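기술문서 > 소프트웨어 > 데이터 처리 > 양손 그리퍼 궤적 정합

양손 핸드헬드 그리퍼 기록의 시간 동기화 및 좌표 정합 절차

작성: Malathi Unnithan
최종 개정: 2020년 3월 25일

1. 목적 및 적용 범위

본 문서는 작업자가 양손에 핸드헬드 그리퍼를 쥐고 수행한 조작 기록을 정책 학습에 투입할 수 있는 형태로 변환하는 절차를 규정한다. 적용 대상은 Setiawan 툴킷으로 수집한 양손 기록이며, 한 손 기록은 별도 문서 「단일 그리퍼 궤적 처리」를 따른다. 로봇 제어기로의 재생 절차는 본 문서에서 다루지 않는다.

본 절차를 수행하는 담당자는 강체 변환의 표기법과 명령행 도구의 기본 사용법을 숙지하고 있어야 한다. 좌표계 이름은 연구소 표준에 따라 작업대 기준 좌표계를 table, 좌측 및 우측 그리퍼의 마커판 좌표계를 각각 marker_l, marker_r, 파지 중심 좌표계를 tcp_l, tcp_r로 표기한다.

2. 사전 준비

2.1 설정 파일 확인

작업 디렉터리에 rig.yaml, markers.yaml, session.yaml 세 파일이 있는지 확인한다. rig.yaml에는 카메라 내부 파라미터와 작업대 기준 좌표계의 원점이 기록되어 있다. markers.yaml에는 마커판별 점 배치가 좌우로 구분되어 있으며, 두 판의 점 배치는 서로 달라야 한다. 동일한 배치를 복사하여 사용한 경우 검출기는 오류를 내지 않고 좌우를 임의로 할당하므로 특히 주의한다.

2.2 저장 공간

원본 영상과 중간 산출물을 함께 보관하므로 세션당 충분한 여유 공간을 확보한다. 중간 산출물은 5장의 검수가 끝나기 전에 삭제하지 않는다.

3. 시간 동기화

3.1 타임스탬프 통일

그리퍼의 개폐 신호와 영상은 서로 다른 시계를 기준으로 기록된다. 다음 명령으로 두 기록을 호스트 시각으로 변환한다.

setiawan sync --session session.yaml --ref host

실행이 완료되면 sync_report.txt가 생성된다. 보고서의 offset 항목은 좌측과 우측에 대하여 각각 표시된다. 두 값의 차이가 영상 한 프레임의 간격을 넘으면 3.2의 절차를 수행한다.

3.2 수동 보정

세션 시작부에는 양손 그리퍼를 동시에 세 번 여닫는 동작이 포함되어 있어야 한다. 해당 구간의 개폐 신호와 영상 속 손가락 간격을 겹쳐 표시한 뒤, 세 번의 최소점이 일치하도록 offset을 조정한다. 조정은 좌우를 따로 수행하고, 조정값과 담당자 이름을 session.yaml의 notes 항목에 남긴다. 시작 동작이 누락된 세션은 보정 대상에서 제외하고 보류 목록에 등록한다.

4. 마커 검출 및 자세 추정

4.1 검출 실행

setiawan detect --markers markers.yaml --out poses_raw.csv

출력 파일에는 프레임 번호, 판 식별자, 위치, 사원수, 재투영 오차가 기록된다. 한 판에서 검출된 점이 네 개 미만인 프레임은 자세를 계산하지 않고 결측으로 처리한다.

양손이 하나의 물체를 함께 쥐는 구간은 별도로 검토하여야 한다. 두 그리퍼가 가까워지면 마커판이 상대편 그리퍼나 손에 가려질 수 있고, 판이 카메라에 대하여 크게 기울어진 자세에서는 추정한 회전이 두 해 사이를 오가는 현상이 발생한다.

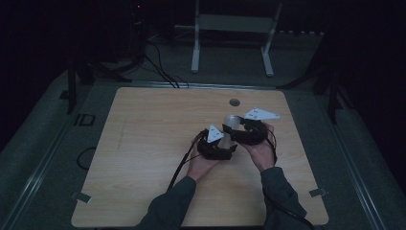
회전의 모호성은 직전 유효 프레임과의 각도 차이를 기준으로 해소한다. 검출기는 두 후보 해를 모두 보존하므로, 다음 명령으로 연속성이 높은 해를 선택한다.

setiawan disambiguate --in poses_raw.csv --mode continuity

첫 유효 프레임의 해가 잘못 선택되면 이후 구간 전체가 뒤집힌다. 따라서 명령 실행 후 각 구간의 첫 프레임을 뷰어에서 열어 판의 법선 방향을 육안으로 확인한다. 뒤집힌 구간에는 --flip-segment 옵션에 구간 번호를 지정하여 재실행한다.

4.2 결측 구간 보간

결측이 다섯 프레임 이하인 구간은 위치를 선형으로, 회전을 구면 선형으로 보간한다. 그보다 긴 결측은 보간하지 않고 구간을 분할한다. 물체를 쥐고 있는 동안의 결측에 대하여 상대편 그리퍼의 궤적을 복사하여 채우는 방법은 허용하지 않는다. 물체가 파지면에서 미끄러질 수 있고, 두 그리퍼의 상대 자세가 고정되어 있다고 가정할 근거가 없다.

4.3 파지 중심으로의 변환

마커판의 자세에 고정 변환을 곱하여 파지 중심의 자세를 구한다.

T(table, tcp_l) = T(table, marker_l) · T(marker_l, tcp_l)
T(table, tcp_r) = T(table, marker_r) · T(marker_r, tcp_r)

고정 변환은 좌우가 대칭이라고 간주하지 않는다. 판을 분리하였다가 다시 부착한 경우에는 Bollton 보정 지그를 사용하여 해당 쪽의 변환을 새로 측정한다.

5. 검수

5.1 수치 검수

setiawan check 명령은 재투영 오차, 속도 급변, 두 파지 중심 사이의 거리를 검사한다. 참고로 4월 배포 예정판의 시험에 사용한 기준 세션은 전체 1342프레임이며, 이 중 142프레임이 결측으로 표시된다. 설치 직후 기준 세션을 처리하여 같은 값이 나오는지 확인한다. 값이 다를 경우 markers.yaml의 판본이 다른 사례가 대부분이다.

5.2 육안 검수

뷰어에서 파지 시작과 종료 시점을 열고, 개폐 신호의 변화와 파지 중심의 접근이 일치하는지 확인한다. 케이블이 마커판 앞을 지나는 프레임에서는 점의 오검출 여부를 함께 살핀다. 오검출이 확인되면 해당 프레임을 결측으로 변경하고 4.2부터 다시 수행한다.

6. 내보내기

검수가 완료된 세션은 다음과 같이 내보낸다.

setiawan export --format episode --frame table --max-len 1000

에피소드 길이가 max-len을 초과하면 도구가 임의 지점에서 자르지 않고 경고를 출력한다. 이 경우 양손이 모두 열려 있는 시점을 분할점으로 지정한다. 산출물은 Pluvcombe 저장소의 incoming 디렉터리에 등록하며, 등록 시 sync_report.txt와 검수 기록을 함께 첨부한다.

7. 자주 발생하는 오류

E_MARKER_ID: 판 식별자가 설정 파일에 없다. markers.yaml의 경로를 확인한다.
E_TIME_ORDER: 타임스탬프가 역행한다. sync를 두 번 적용하였는지 확인하고, 원본에서 다시 시작한다.
W_TCP_NEAR: 두 파지 중심의 거리가 하한보다 작다. 작은 물체를 양쪽에서 쥔 구간에서는 정상적으로 발생할 수 있으므로 육안 검수 결과에 따라 해제한다.

독자 의견 (4)

Kwabena Owusu
4.1의 continuity 모드에서 구간 경계를 넘을 때도 직전 프레임을 참조하는지요? 제 쪽에서는 분할 이후 첫 프레임만 계속 뒤집힙니다.

Malathi Unnithan
참조하지 않습니다. 구간마다 재투영 오차가 작은 해로 새로 시작합니다. 본문에 적은 대로 첫 프레임을 확인하신 후 --flip-segment를 사용하시기 바랍니다.

carkholm_lab
Carkholm에서 같은 절차를 쓰고 있습니다. max-len을 2000으로 올려도 내보내기는 되는데 학습 쪽 로더가 메모리 부족으로 멈춥니다. 기본값 유지하시는 편이 낫습니다.

정합초보
E_TIME_ORDER 때문에 하루를 썼는데 sync를 두 번 돌린 게 맞았습니다. 감사합니다.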